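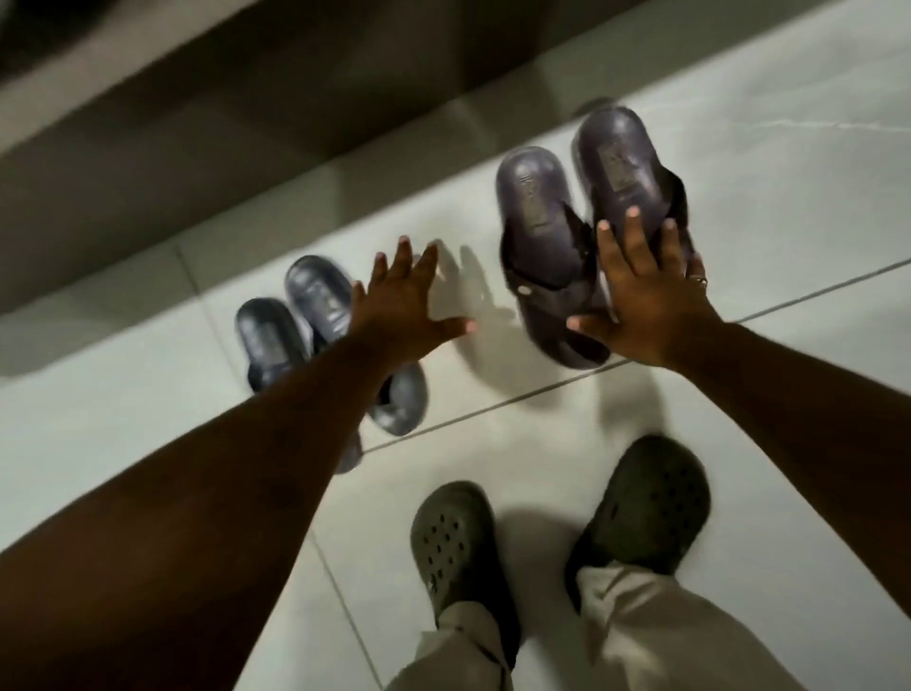

The Alumni Office Should Ask for Less and Listen More

Opinion
26 October 2019

Every fall, the graduates of Stostton College receive an envelope. It contains a letter from the institution, a reply card, and a return envelope with the postage paid. The letter speaks warmly of the autumn colors on the main lawn, reports on the progress of the library roof, and closes with a request for money. A second letter follows in December, before the end of the tax year. Many graduates will hear nothing else from the college until the following fall.

This essay argues that the practice has run its course, and that the college should separate its relations with alumni from its fundraising. The two functions have shared one office, one budget, and one mailing list since the Drerngate building opened. The arrangement was reasonable when the college was smaller and most graduates settled within a short drive of the campus. It serves neither purpose well today.

The annual report to the trustees provides a useful starting point. Last year the office recorded 2960 households on its active list. Of the events it organized, 13 were held on campus and two were held elsewhere. Both of the events held elsewhere were dinners for donors. A graduate living three states away, with a young family and a modest income, was therefore offered two ways to take part in the life of the college: to travel to it at personal expense, or to send a check.

The office has defended this pattern on grounds of cost, and the argument deserves a fair hearing. Regional gatherings are expensive to arrange and attendance is difficult to predict. A reception at Prargate several years ago was planned for 80 guests and drew far fewer, and the experience is still cited whenever a similar proposal is raised. Yet the Prargate reception was held on a weeknight, in a hotel ballroom, with a program consisting of three speeches and a film about the capital campaign. Graduates who had hoped to talk with one another found little time to do so. It is difficult to see the episode as a fair test of whether alumni wish to meet.

Where alumni have organized matters for themselves, the results have been more encouraging. Former members of the choir have met every summer for many years without any help from the college beyond the loan of sheet music. Graduates of the nursing program maintain a list of members willing to speak with students about their first year on a hospital ward. The rowing club publishes a newsletter of real quality – better written, it must be said, than the official magazine. None of these groups appears in the annual report, because none of them raises money.

That omission shows the nature of the problem. An office that is measured by gifts will naturally direct its attention toward those who give. Its staff are capable and courteous, and the fault does not lie with them. They are asked each quarter for a total in dollars. They are never asked how many students found a mentor, how many graduates returned to teach a class, or how many addresses on the list are still correct.

The college should establish a separate office of alumni affairs, reporting to the dean of students and funded from the general budget. Its staff should be small. Its first task should be to write to every household on the list, with no reply card for donations enclosed, and ask what graduates would like from the college and what they would be willing to offer in time or knowledge. The answers should be published in full, including those that are unflattering.

The new office should also have a permanent place on campus. The Granström Room, on the ground floor of the old refectory, is used for storage during most of the year. It has a separate entrance, good light, and a small kitchen. With modest repairs it could receive visiting graduates on any working day, in place of the single weekend in October when the college puts up its tents. Former students who pass through town at other times now have no obvious door on which to knock.

Some trustees will fear that giving would decline under such a plan. The concern is legitimate, and the college depends on private support for its scholarships. The development office would continue its work, and the letters in the fall and in December need not disappear. They would simply cease to be the only voice in which the college addresses the people it educated. A graduate who has been consulted, visited, and thanked for an hour spent with a nervous senior has a stronger reason to open the envelope.

The trustees will consider next year's budget at their winter meeting. The cost of a trial period of two years would be small when set beside the cost of the current campaign, and the Granström Room could be made ready before commencement. The board should place the proposal on its agenda and invite written comments from alumni before the vote is taken.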